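Talk notes: Draining, rinsing and what the holes do
Speaker: Vilém Tichý
Kitchen basics evening, September

Slide 1. Title

Wait for people to sit. Say who I am, say that I write the kitchen tools pages for Favlow and that Chalerm Suwannarat will take over for the second half on rice. Questions at the end, but stop me if you can't hear.

Slide 2. Why a whole talk on colanders

Most people buy one colander and keep it until it cracks. It gets used for pasta, salad, berries, canned beans, thawing shrimp, and half of those jobs don't suit it. I want to go through the jobs first and the shopping second.

Ask for hands: who owns more than one? Who also owns a fine sieve? Go with whatever the room gives me.

Slide 3. Draining and rinsing are separate jobs

Draining: a lot of water, all at once, and you want it gone. Hole area matters. So does a stable base, because you have both hands on a heavy pot.

Rinsing: water comes in slowly from the tap and you want it to touch everything. A wide, shallow shape helps. You can spread the beans or berries out and turn them with your hand.

Mention canned beans here. People pour them in and rinse only the top. Shake, rinse, shake again. Takes 2 minutes if you do it properly, and the foam should be gone.

Slide 4. Pasta

Short section, everybody knows how to drain pasta. Two points only.

Save a cup of the water before you tip. Put the cup inside the colander while the water boils, so you can't forget it.

Tip away from yourself and go slowly. With 600 grams of pasta in a full pot the water comes out faster than a small colander can pass it, and it backs up from the sink. If the sink has dishes in it, clear them first.
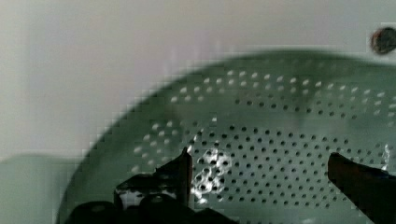
Slide 5. Hole size and where the holes are

Hole size decides what you can put in a colander, and where the holes sit decides how quickly it empties. Floor holes do nearly all the work. Wall holes only matter once the water level climbs, which happens with big pots or when starch has clogged the bottom. The green one on the slide has both: a close grid of round holes across the floor, then a stretch of plain wall, then a few curving rows of small holes up under the rim. Point to the plain stretch – water rising past the floor has to get all the way over that before the upper rows help. Fine for salad and fruit. For a large pot, pour in stages.

Slide 6. What falls through

Quinoa, couscous, most rice, lentils if they are the small kind. Use a sieve, or line the colander with a thin cloth. Chalerm will say more about rice, so don't get into it. He has the Nakpan rice notes with him and will hand them out.

Someone will ask about orzo. It depends on the holes. Try a spoonful first.

Slide 7. Plastic, enamel, metal

Plastic is light and quiet and it doesn't chip a sink. It can soften if it touches a hot burner, and cheaper ones go dull and scratched. Check the maker's heat rating before using one for boiling water.

Enamel looks good on a table but chips at the rim.

Stainless lasts longest. It gets hot, so keep a towel nearby.

Slide 8. Cleaning

Wash it right away. Dried starch is the main reason colanders drain badly. If it has already dried, soak for 4 hours in warm soapy water and use an old toothbrush from the outside, pushing back through the holes. Berry seeds come out the same way.

Look at it against a window afterward. Any hole that stays dark still has something in it.

Slide 9. Handover

Thank Zastia for the room. Almost 80 people signed up, so ask them to leave the side aisle open while Chalerm sets up the rice pots. Water and cups are at the back.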